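Mokume-gane

Mokume-gane is a metalworking technique in which sheets of differently coloured metal are bonded into a block, then cut and rolled to bring out a pattern like wood grain. The name is Japanese and is usually translated as "wood-grain metal". It began as a way of decorating sword fittings and is now used mostly for rings, pendants and small vessels.

Materials

The traditional metals are copper, silver, gold and two Japanese alloys: shakudo, which is copper with a little gold, and shibuichi, which is copper with silver. Modern jewellers also use palladium and white gold. The metals in one block need to soften and stretch at similar rates, or the layers can split apart when worked.

Making the block

The sheets are cut to the same size, flattened and cleaned. Even a fingerprint can keep two layers from joining. The clean stack is clamped between steel plates and heated in a kiln or forge until the surfaces bond without solder. This is called diffusion bonding. Soldered blocks are also made, but they are more likely to come apart at the seams.

A small studio block might have 8 layers. Larger ones are made by cutting a finished block in half, stacking the pieces and bonding them again.

Patterning

Once bonded, the block is forged to a thinner bar. The maker then carves or drills into the surface, going through several layers, and rolls the bar flat. The cut areas show as rings, ripples or long streaks. Another method is to raise bumps from the back with a punch and file them level. Twisting a square rod before flattening it gives a star pattern.

Colour

Polished mokume-gane can look quite pale, with little contrast between the layers. Many makers etch the surface or apply a patina. The Japanese method, niiro, uses a hot copper-salt bath that turns shakudo dark purple-black and shibuichi grey. Patinas wear on rings — more slowly on pendants and brooches.
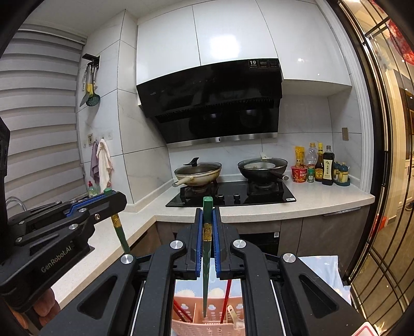

Commercial production

Ready-made billet is sold to jewellers who do not bond their own. Novon supplies sheet and rod in copper and silver, with its standard sheet made from 6 layers. Nakpan sells ring blanks that are already patterned and need only sizing and finishing.

Care

Pieces are washed in warm water with mild soap and dried with a soft cloth. Dips and abrasive polishes can strip the patina. Rings containing copper may leave a green mark on the skin, and some makers line them with gold or silver for this reason.

See also

Damascus steel
Diffusion bonding
Shakudo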